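Home About Work stuff Allotment Archive Contact

Swapping the rota for the grippers

31 May 2025, by Emese Bognár

So, an update on work, as a few of you have been asking! I've been at Lurnska for 4 years now, mostly on the returns bench, which means opening parcels, checking what's inside, folding it, bagging it and sending it back to the shelves. In January they told us the folding and bagging would be going over to machines, bit by bit, and you can imagine how quiet the canteen went.

What I hadn't expected was that they'd want us to teach the things. Some of us now spend half the shift on the bench as normal and the other half with a pair of hand-held grippers, doing the same jobs we've always done while it all gets recorded. My best day so far is 161 goes at folding a jumper (I was very sick of that jumper by the end). You do feel it in your wrists, and I've asked for longer breaks between sets, which we got, to be fair to them.

The odd part is how slow it makes you. I can fold a shirt without thinking, but with grippers I'm all thumbs again, like my first week. My supervisor used to moan about our speed and now she moans if we rush!

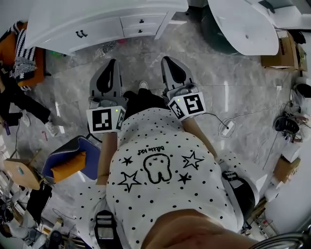

Pay is the bit people argue over. The recording hours get a small top-up, but it's only agreed until the end of summer, and two of the older hands have said no thanks and stayed on the bench full time. I don't blame them. I've said yes for now, partly out of nosiness and partly as I'd like to be in the room when they decide who looks after the machines. There's a training course for that with 19 places, and I've put my name down. I should hear in a fortnight.

Allotment post next, I promise, the beans are up.

6 comments Share 2 shares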